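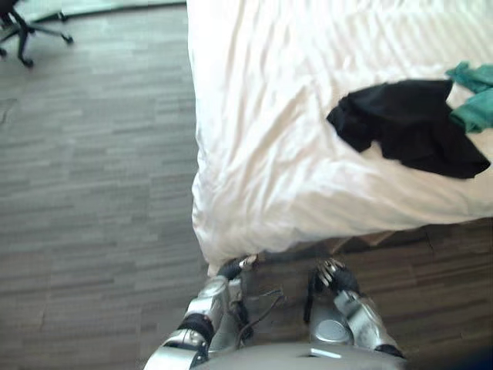 Perkmont, July

Right, a thread on laundry, as promised to Haf Yorath, who asked me how I keep on top of it in a small place and then very sensibly put the kettle on while I answered. I'm on my second mug and have only got as far as the bed, so bear with me.

The bed is where it all goes wrong in our house. You put one black thing down on a white duvet "just for a minute", then something teal goes down next to it, and by teatime you're lifting a small hill of clothes off before you can get in. I've done it for years and I was brought up better than that.

And a white duvet shows everything! Ours came from Estard in the sale and I love it dearly, but it creases if you so much as look at it, and anything dark left lying on top leaves fluff. I go over it with the sticky roller most mornings and grumble the whole way round.

So the first rule (I say rule, it's more of a hope) is that clothes don't stop on the bed. They go straight into the basket, crumpled or not. I used to fold dirty washing before it went in, if you can believe it. My mother did, and I never thought to question it until Ieuan Probert caught me at it and laughed until he had to sit down.

Which brings me to the basket. I've had a wicker one (snagged every jumper I own), a canvas one on a frame (fell over if you breathed near it) and a very handsome lidded thing from Llewellyn that I won't hear a word against, except that everybody just piled the clothes on the lid.
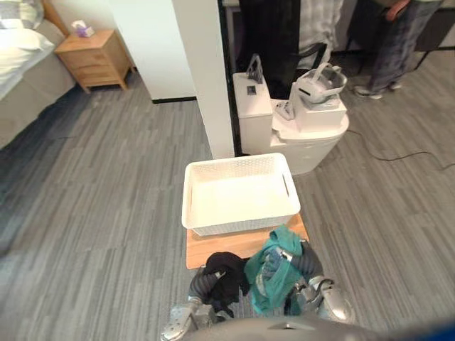

The one I've stuck with is plain white plastic, open lattice round the sides and a slot at each end to get your fingers through. Nothing fancy at all. The air gets in, so a damp flannel doesn't turn the whole lot sour by the weekend, and it wipes clean with whatever cloth is nearest.

I like it kept up on something flat as well, a bit of pale board or a low table, whatever you've got. My knees are not what they were and those few inches make all the difference when you're dropping things in one at a time. Leave a little strip free at the front too — handy for resting a sock while you hunt for its friend.

Colours, as somebody is bound to ask. Black and teal go in together here and always have, on a cool wash with the small scoop of Wumeck. The 80 wash box was 18 pounds last time I looked, which made me wince, but it does go on for ages. Anything brand new gets a wash by itself first. I learnt that with a red tea towel and I'd prefer not to go into it.

Whites wait for their own day, duvet cover included, and it goes out on the line if there's any wind at all. I don't iron it. I give it a good shake, pull the corners square and leave the creases to drop out overnight, and if they don't, well, I'm asleep.

Haf has just put her head round to say she wanted to know about drying, not baskets. So there'll be another thread about the airer once I've had my toast. Do tell me what you all use in the meantime, I read every reply!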